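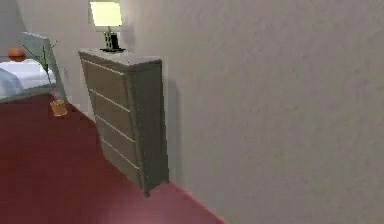
Bedroom room file from the Kollarden Classroom Pack, with the chest of drawers and lamp.

Kollarden Classroom Pack – simulated rooms for school robotics clubs

If your club has more keen pupils than robots, you'll know how much of an evening can go on waiting for a turn. The Kollarden pack lets everyone get on with the programming at their own desk, in a simulated home, and save the real machine for when the code is ready to try.

The bedroom is the one most clubs open first, and we're very fond of it. There's a tall chest with five plain-fronted drawers, a lamp on top, a bed with an orange ball on it, and a potted plant standing on the red floor where a careless route is quite likely to meet it! Beginners usually start by plotting a path from the bed to the chest. Older pupils can move on to the drawers, and after that to the ball, which keeps them busy for rather longer than they expect.

The pack was put together by Nantana Ongart, who ran the after-school club at Zuvthorpe for many years and still writes all the worksheets herself. She has kept them friendly and free of jargon, with plenty of room for scribbling, and there are teacher's notes at the back for anyone who has been handed the club at short notice and is feeling a bit lost.

What you get
15 pupil licences
12 worksheets, with teacher's notes
The Escobar block editor, for newer programmers
The Isavier text editor, for those ready to type their own code
Entry to the June drawer challenge for one team

Pupils can swap between the two editors whenever they like – their saved rooms stay just as they left them.

Price: £158 per club, per school year
Order code: KCP 351

Larger clubs are welcome to add a second pack to the same account. Please put the name of the club as well as the school on your order, so that the joining details reach the right person. Challenge entries close at 4 pm on the last day of May.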